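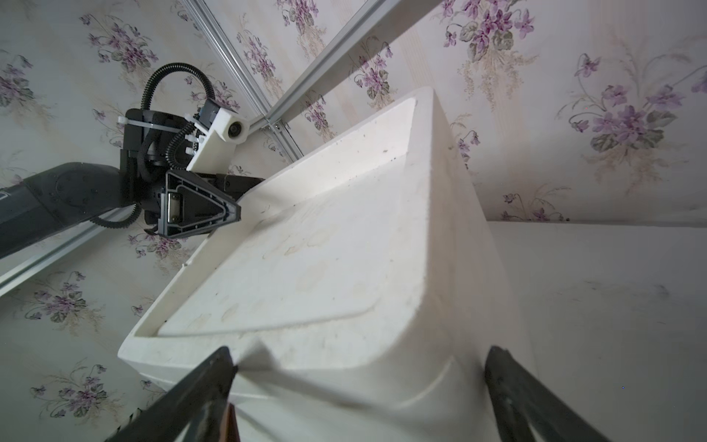 About Meller

Meller lends out toys, craft supplies and stationery by the box. We're a small family-owned business at 369 Vasar Road, Noltard, and our customers are mostly childcare centres, kindergartens, family day care homes and parents who would like something different on the shelf for a few weeks without having to store it forever.

You choose a theme, we pack a box, and it goes out to you on the Wednesday run or sits at the front counter until you can get in. When you've finished with it, the box comes back to us and everything in it is checked, cleaned and put away before it goes to anybody else. At the moment 806 households and centres are on the books. Most are within an hour's drive, and a few are a good deal further out and get theirs by mail.

How we started

The business began as a shelf of toys at the back of a stationery shop, with a ruled exercise book for writing down who had what. Customers came in for school supplies, the kids found the shelf, and after a while the shelf was busier than the till. The stationery shop closed when its lease ran out. The toys and the leftover pens came with us to Vasar Road, and so did the exercise book, though we stopped writing in it when the online catalogue went live.

We still carry a lot of stationery for that reason. A box from us will nearly always have something in it to draw or write with, usually in a pen cup the kids can stand on the table. If you've ordered the Post Office box or the Shopkeeper box you'll have had one.

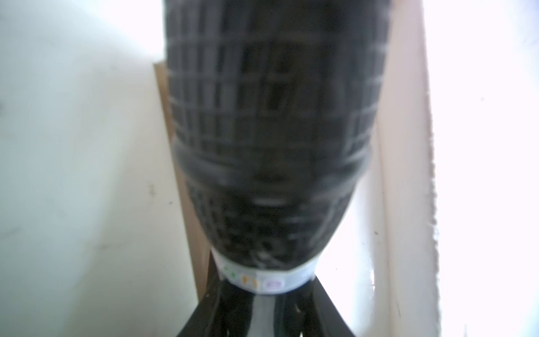
This page was last changed in February.

What we lend

There are seven themes. Music and Singing is borrowed most, followed by Post Office, Shopkeeper, Under the Sea, Drawing Table, Little Builders and the Baby Box for under-twos. Each theme has a contents card, and you can swap any item on it for something similar if you let us know a day ahead.

The catalogue lists 363 separate items outside the themed boxes, and these can be borrowed one at a time. It's a mixed bunch. There are toy microphones and tambourines, plastic sea creatures, cash registers, puzzles, stamps and ink pads, and a great many markers in every colour. Markers are the one thing we treat as used up. If they come back dry we don't charge for them, we just put new ones in the cup.

We don't lend anything with button batteries, and we don't lend slime. Both have been asked for plenty of times and the answer is the same.

The boxes

A lot of our packing is done in white foam boxes with lids. They're light enough for one person to carry up a set of steps, they stack, and they protect the harder plastic toys better than cardboard did. Boxes stay in use for as long as they're sound. They pick up marks and stains over time and some of them look it, but a stain on the lid doesn't bother the contents. A box with a cracked wall or a lid that won't sit down properly is taken out of use.

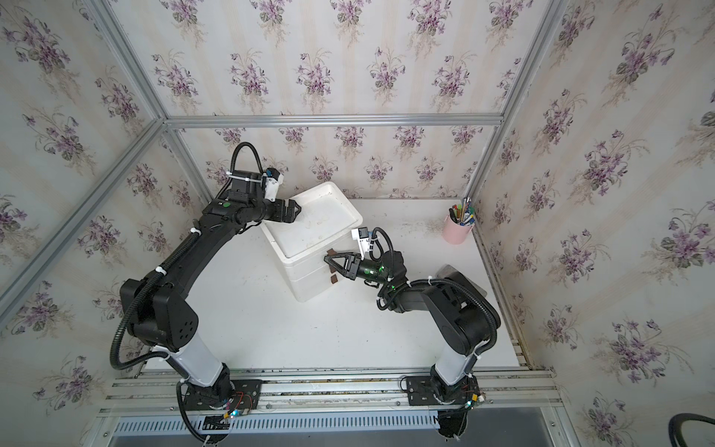
Toys don't go in against the foam. The small pieces are bagged by set, with a calico bag for anything a child under three might get, and the larger things are wrapped in a tea towel or a sheet of paper. Heavy items go to the bottom. The contents card goes on top so that it's the first thing you find when the lid comes off, and we'd ask you to put it back in the same spot, as it's what we check against at this end.

Please don't tape the lids. Tape pulls the surface off the foam, and then the lid never seals as well again. A strap or a big rubber band is fine. We can give you one at the counter.

Returns and tidying

When a box comes in, it's unpacked straight onto a white table and everything is sorted before anything is washed. Pens and markers go into a cup together and get tested on scrap paper. Toys are looked over for splits and sharp edges, and hard plastic is washed in warm soapy water and left on racks overnight. Anything with a speaker or a switch is wiped by hand.

Odd items turn up in most returns — a sock, a spoon, somebody's own toy car. We keep these on the shelf by the counter for a month and send a message if we can work out whose they might be. If you're missing something, ring before you drive over.
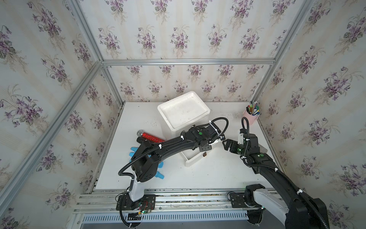 A missing piece from one of our sets isn't a disaster either. Have a look under the couch and let us know, and if it hasn't shown up by your next box we'll charge the replacement price on the contents card. For a marker that's nothing and for a puzzle piece it's two dollars. We'd sooner hear about it from you than find it at the table with the next customer waiting on that set.

Who we work with

The Upadhyay bakery two doors down lets us use its loading bay in the mornings, and their flour delivery has right of way, so pickups before nine are from the front only. Vasar Road is narrow and there's no stopping on our side during school hours. Park around the corner and walk through the laneway.

We also put together sets for the Noltard library's school holiday program and for speech and occupational therapists, who often want a particular handful of things and not a theme at all. Send us the list and we'll tell you what we've got. Therapists can keep a set for up to a full term.

Visiting

The counter is open weekdays from 9:30 am to 4 pm and closed on public holidays. Kids are welcome and there's a basket of toys on the floor that doesn't get lent out. The step at the front door is a high one. There's a ramp at the side, and if the gate is shut, ring the bell and we'll come around to open it. Returns can be left at the counter any time we're open, and you don't need to book.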